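Prunedora Phone Repair and Reuse Project
Progress report to the Jevaneck Fund
Reporting period ending July 2021
Prepared by Zulema Tapia, project lead

Summary

The project takes in used smartphones, repairs the ones worth repairing, installs a current version of Android on them, and passes them on to households that don't have a working phone. The grant pays for parts, bench time, and the testing of replacement batteries and screens. This report covers intake, repair, software, testing, and spending. It also sets out two changes we would like the Fund to approve.

Repair work is on schedule. Software work is behind schedule, mainly on phones with locked bootloaders. Spending is under budget on screens and over budget on batteries. We do not expect to ask for more money in this grant year.

Intake

We set a target of 100 phones for the period and met it. Most came through the drop box at the Yáñez store, and the rest came by mail. The Yáñez staff have been reliable about keeping the box locked and calling us when it is full.

The condition of donated phones is worse than we planned for. Our original application assumed that a cracked screen would be the usual fault. In practice the usual fault is a tired battery together with a worn charging port, and many phones that look fine from the outside will not hold a charge long enough to finish a software update. Darmawan Kwok rewrote the intake sheet to reflect this. The technician now checks the port and the battery before looking at the display, and a phone that fails both goes straight to the parts shelf unless it is a model we have a request for.

Phones still signed in to a previous owner's account remain a problem. We cannot use them and we do not try to get around the lock. When the donor left a phone number we call once and send one message. If there is no answer by the end of the next month the phone is stripped for parts and the main board goes to recycling. The Yáñez drop box now has a printed card asking people to sign out and erase the phone before leaving it. The card is in English and Spanish.

Repair

Battery replacement is the bulk of the work. We buy from two suppliers and have moved most of our orders to Furkus, whose batteries cost more but arrive with the adhesive already cut to size. With the other supplier we were cutting strips by hand, and on the thinner phones a strip that was slightly too wide kept the back cover from closing.

Screen replacements went faster than planned once Buppha Intarasuk set up a separate station for them with its own heat mat and a tray for each phone's screws. Mixed-up screws had caused two damaged boards in the previous period. There were none in this one.

Charging ports are slower. On some models the port is on its own small board and can be swapped in a few minutes. On others it is soldered to the main board, and we have only one person trained for that work. Renata Carrasco started learning it in the spring and can now do the simpler ones without supervision. We would like a second trained person before December, when donations tend to go up.

Water damage is not something we repair. We tried it on a few phones early in the grant and the results did not last.

Software

Our standard is that no phone leaves with a version of Android that has stopped getting security patches. For newer donations this means letting the phone update itself and confirming the patch date. For older ones it means installing a community-built version, and that depends on whether the maker allows the bootloader to be unlocked.

The schedule slipped here. We had listed 7 models as good candidates for community builds. On 5 of them the process works and is written up. The other two are stuck for different reasons. On the first, the unlock code has to be requested from the maker's website, and requests now sit in a queue with no stated wait. On the second, the build installs but the phone loses its connection during voice calls. Nataša Nikolovski reported the problem to the people who maintain the build and sent them logs. A test version came back and it helped with calls placed over Wi-Fi but did not fix calls over the cell network. We have stopped accepting that model for now.

The setup steps have been shortened. A new user used to get a phone with our full list of apps on it, and several people told us they found this confusing and that it filled up the storage on the smaller phones. The list is down to a browser, a PDF reader, a messaging app, and a weather app, plus whatever the system itself needs. Text size is set one step larger than the default. Automatic updates are switched on over Wi-Fi only. 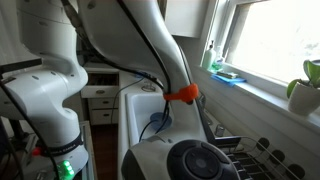
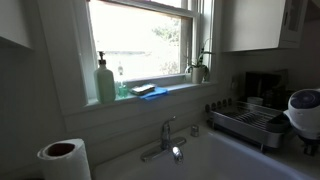
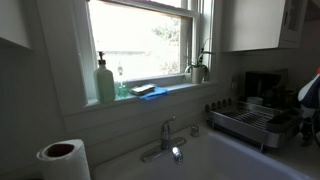 Testing before handoff

Every phone goes through the same bench test after repair. The checklist is:

Charge from low to full with the supplied charger
Voice call in and out, both on speaker and at the ear
Text message and picture message
Wi-Fi and mobile data
Front and rear cameras, including focus
Each physical button, pressed repeatedly
GPS fix outdoors
Overnight standby

Overnight standby was added in this period at Darmawan's suggestion. It has caught several batteries that passed the charge test and then dropped sharply while the phone sat idle. We return those to the supplier. Furkus has accepted every return so far and sent replacements. The other supplier gives store credit only.

The camera check was also tightened. Some replacement screens for one popular model have a slightly misplaced opening for the front camera, and pictures come out with a gray haze along one side. It is easy to miss when the room lights are bright, so the check is now done facing a window and then again with the lights off. We have asked Furkus to confirm which batch is affected and are waiting for an answer. Until we hear back, we are fitting screens from older stock first.

Handoff and support

Phones are handed over in person where possible. The person receiving the phone signs a short form, gets the charger, and spends a little time with a staff member going over how to add contacts and how to recognize a fake update message. Mailed phones go out with the same information on a printed sheet. The sheet was revised after several callers asked how to move pictures from an old phone, a topic the first version left out.

The support line takes messages and Renata returns them in the afternoon. The most common question is about SIM cards. Many people assume the phone comes with service. We changed the wording on the request form to say plainly that it does not, and put the names of the low-cost plans available locally on the back. Calls on this subject have dropped since then, though they have not gone away.

Returns have been few. Most were phones that did not work with the person's carrier. We should have caught these at the request stage, and the form now asks for the carrier by name. Nataša keeps a table showing which of our models work on which networks and updates it whenever a carrier changes its list of approved phones. This matters more than it did a year ago, as the carriers have announced plans to shut down their older 3G networks. Phones that cannot make calls over the newer network will stop being useful for calls, and we no longer repair them for handoff.

Spending

Parts spending is close to plan overall, with differences inside the category. Screens came in under budget because fewer donated phones needed them. Batteries came in over budget for the opposite reason and because of the switch to Furkus. Staff time is on plan. Shipping is over plan by a small amount, following a rate increase on packages containing lithium batteries. We have covered this from the money set aside for packaging, where we had bought in bulk last year.

The soldering equipment named in the application has been bought and is in use. The second microscope has not been ordered. The model we quoted is no longer sold, and the one that replaced it has a shorter working distance that makes it awkward to solder under. Buppha is comparing two others and will send the quotes to the Fund's office when she has them.

Requests to the Fund

We ask for approval of the following changes.

1. Move the unspent portion of the screen budget to batteries for the rest of the grant year. The total for parts would stay the same.

2. Allow phones that fail our software standard to be sold for parts, with the income returned to the parts budget. At present the agreement says they must be recycled. A working screen or camera from one of these phones has some value to other repair shops, and we are running out of shelf space.

Plans for the next period

Finish Renata's training on soldered charging ports, and start a second person.
Write up the install steps for any of the stalled models that become usable.
Drop the remaining 3G-only models from the request form.
Settle the question of the faulty screen batch with Furkus.
Place a second drop box. We have had one offer of a location and need to confirm that it can be locked after hours.

The full parts ledger and the intake sheets are available on request. Questions about software should go to Nataša Nikolovski, and questions about spending to Zulema Tapia.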